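Section 4. Setting Up a Station for Boxing Bottles

This section covers the paper surface, the box and the bottle at a Bralby packing station. Read it through once before the first shift. Mixing and filling are covered in section 3, and taping is in section 6.

Before you start

You will need:
one light wood table, wiped down
white paper from the Kernley roll, cut to fit
an open box
a capped bottle
a soft cloth

Clear pens, tape and cups off the tabletop. Keep the floor on your side of the table free so you can step back with a full box.

4.1 Covering the table

1. Cut a sheet of paper a little smaller than the tabletop. A strip of bare wood should show along the edges.
2. Lay the sheet down and smooth it from the middle outward.
3. Fasten the corners if the paper curls. Do not tape over the bracket at the side of the table.

Note: Stained paper may stay in use for practice boxes. For customer orders, put down a clean sheet at the start of each batch. Stains that are dry to the touch do not normally mark the cardboard, but they will mark a label if the bottle is laid flat.

4.2 Placing the box and bottle

4. Open the box fully. For practice, use one with the top flaps already taken off. Old boxes with ragged edges are fine for this.
5. Stand the box on the left side of the paper.
6. Stand the bottle to the right of the box, cap up. Leave a gap between the two wide enough for a hand.
7. Turn the bottle so the printed label faces you.

Blue box on the left, blue bottle on the right, label to the front:

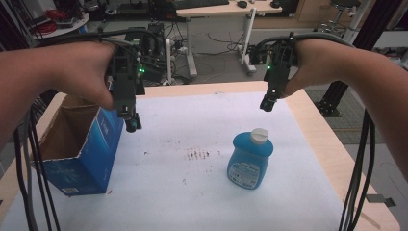
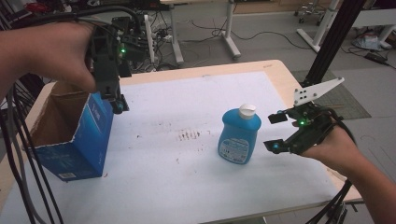

4.3 Checking the bottle

8. Press down on the cap. If it moves, close it again before going on.
9. Run the cloth around the shoulder and under the cap. Change the cloth if it picks up color.
10. Read the label. The product name has to match the order sheet. If it does not, put the bottle on the return shelf and tell the shift lead.

CAUTION: Do not lift a bottle by its cap.

4.4 Putting the bottle in the box

11. Hold the bottle by the body, below the shoulder.
12. Lift it clear of the box edge, then lower it upright until the base rests on the bottom. Do not drop it the last inch.
13. Let go and check that it stands on its own. Pad the sides with crumpled paper if it leans.

Note: Torn cardboard can catch a label on the way in. Tilt the bottle slightly away from the rough side.

CAUTION: A packed box must not go out with torn or missing flaps. Move the bottle to a sound box before section 6.

4.5 Clearing up

14. Fold the used paper inward from all four sides and put it in the bin. Do not shake it out over the floor.
15. Wipe the wood edges and let them dry.
16. Flatten any practice box that will no longer stand straight.

Paper refills are ordered under part number 138, 30 sheets to a pack. Send requests to Carleen Goodwin in supplies.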